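Skestach Publishes Working Rules for Grippers Handling Mixed Household Goods

67 shares 4 comments

Skestach has released the first edition of the Drustidach Practice Code, a set of working rules for robot arms that pick up and put down household goods on open tabletops. The code runs to 67 pages and is free to use. It covers arms with two-finger grippers and a small camera mounted at the wrist or on the gripper itself.

The code does not replace the safety standards that already apply to a robot cell. It covers matters those standards leave to the operator: how the gripper is checked before a run, how goods are set out, what the wrist camera must be able to see, and what is written down when a pick is stopped.

Drafting began in April at the Barrios test room in Drirnham. The rules were tried over 1375 pick attempts with cloth, flat cases, boxes and open containers. Each stopped attempt was logged with a cause, and the log was used to settle the wording of the sections on finger condition and approach.

"Most of the arguments were over finger condition," said Emiliano Bustamante, who edited the code. "A worn gripping face looks fine from a meter away. We ended up with a check that an operator can do with a lamp and a card, and we wrote down when to do it."

Main provisions of the first edition:

Finger faces. Textured gripping faces are inspected under a side light before the first run and again after every 100 picks. A face with filled or flattened texture is cleaned or replaced. Both fingers are replaced as a pair – mixing a new finger with a worn one is not allowed.

Camera view. Both fingertips must stay in the camera view when the jaws are fully open. Images blurred by arm motion may be kept in the run record but may not be used to choose a grasp point. The arm comes to a stop, or slows to the speed set in Annex B, before that choice is made.

Containers. Woven and other flexible containers are treated as goods. They are not fixtures, and their rims are not used as a position reference unless the container is held down. The fingers may not rest on a rim while closing.

Soft goods. Cloth is entered in the run sheet by color and as folded or loose. If two pieces overlap and the system can't tell whether they are one item, the entry reads "unresolved" and the operator decides.

Packed items. Thin items standing on edge are picked from an open end of the row where one exists. Closing force is set on a spare item first.

Records. A run record holds the finger inspection, the camera check, the run sheet and all stops. Records are kept with the finger serial numbers.

The code sets a reach limit of 700 mm from the base of the arm for untethered containers. Abilio Gallardo, who ran the trials at Barrios, said the limit is a cautious one and may change. "It reflects the arms we had. Sites with stiffer arms can ask for a variation, but they need to send us their numbers."

Comments on the first edition will be taken in writing by the Skestach standards desk. Section numbers will stay fixed in later editions so that existing run sheets remain valid. 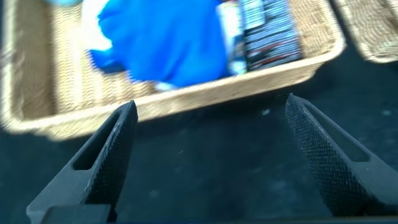

DRIRNHAM, October 2018 – Knurled gripper fingers with the jaws open, near a wicker basket holding blue cloth and a stack of thin striped items. Finger faces are dealt with in Section 3 of the code, containers in Section 5.

Shared 67 times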